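家事ロボットの「できた・できてない」を見てくれる人、募集します(在宅可・1月スタート)

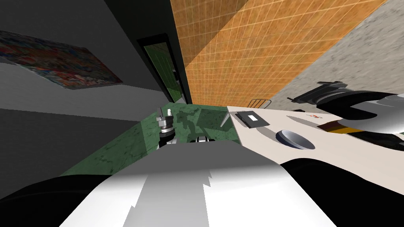 シミュレーターの部屋。テーブルの上にボウルがあります。

はじめまして、Hermontで家事ロボットの評価チームをやっているプーラン・ショジャエイ(Pouran Shojaei)です。いきなりですが、機械ってもう家のことを任せられると思いますか? 私は毎日この仕事をしていて、日によって答えが変わります。朝は「いけるかも!」と思っていたのに、夕方には自分で皿を洗いながら「まだ先だなあ」とつぶやいている、そんな感じです。

いま進めているのは「Kistau」という調査で、テーブルの片づけや食器運び、本を棚に戻すといった作業を、シミュレーターの中のロボットにひたすらやらせています。作業は全部で267種類。動画はどんどんたまるのですが、それを見て「うちでこれをやられたら困る」と言ってくれる人が足りません。プログラムの判定だと、ボウルが決まった場所に載っていれば合格なんです。でも縁ぎりぎりに置かれていたら、普通は真ん中に寄せたくなりますよね。その「普通は」を教えてほしくて、この募集を書いています。

お願いしたいこと
動画を見て、任せられる、惜しい、やり直し、のどれかを選び、ひとことコメントを書いてもらいます。コメントは「なんか雑」でもかまいません(むしろそういうのが一番ありがたい!)。月に一度、オンラインでおしゃべり会もあります。こちらは聞くだけの参加も歓迎です。
もうひとつ、希望する方には操作側もやってもらえます。画面の中の腕を自分で動かしてボウルをつかむのですが、私は最初、ぜんぜんつかめませんでした。人間がやってもこんなに難しいのかと知ると、ロボットを見る目が少しやさしくなります。

こんな人に来てほしい
家事の経験がある方。一人暮らしでも大家族でも、得意でも苦手でも大丈夫です。飲食店や小売店で品出し、片づけをしてきた方は特に歓迎します。お店の人の「そこに置いたら次の人が困る」という感覚は、私たちのチームにまるごと欠けているので。ロボットやプログラミングの知識はいりません。「機械に台所を触られるのは絶対いや」という方も、ぜひ。同僚のナトナエル・マモ(Natnael Mamo)がまさにその派で、彼の採点はチームでいちばん辛いです。

条件
期間:1月から11週間
時間:週8時間まで。早朝でも夜中でも、好きなときにどうぞ
場所:自宅。Skaltthorpeの事務所に来て作業してもらってもOKです
必要なもの:動画が問題なく見られるパソコン。スマホだけだと手元の細かい動きが見えにくいので、ごめんなさい、今回はパソコンのある方に限ります
募集人数:100人
謝礼:あります。金額は作業量で変わるので、応募してくれた方に一覧表をお送りします。途中でやめても、それまでの分はきちんとお支払いします

先によく聞かれることを書いておきますね。自宅の写真や間取りを出してもらうことはありません。見てもらうのはシミュレーターの映像だけです。それと、動画に音は入っていないので、音楽を聴きながらで大丈夫です。あと少し酔いやすい映像があります。部屋が斜めに見えたり、ロボットの体が手前に大きく映ったりするので、乗り物酔いをしやすい方は応募のときに書いてください。固定カメラの動画を多めに回します。

応募方法
Hermontのサイトの応募フォームから、「Kistau参加希望」を選んで送ってください。締め切りは12月14日です。志望動機のかわりに、「いちばん機械に任せたい家事」と「これだけは任せたくない家事」をひとつずつ書いてもらえるとうれしいです。ちなみに私は、任せたいのが排水口の掃除で、任せたくないのは洗濯物をたたむこと。あれは好きなんです。

お返事は私かナトナエルから、応募した方全員にお送りします。質問だけでも同じフォームからどうぞ!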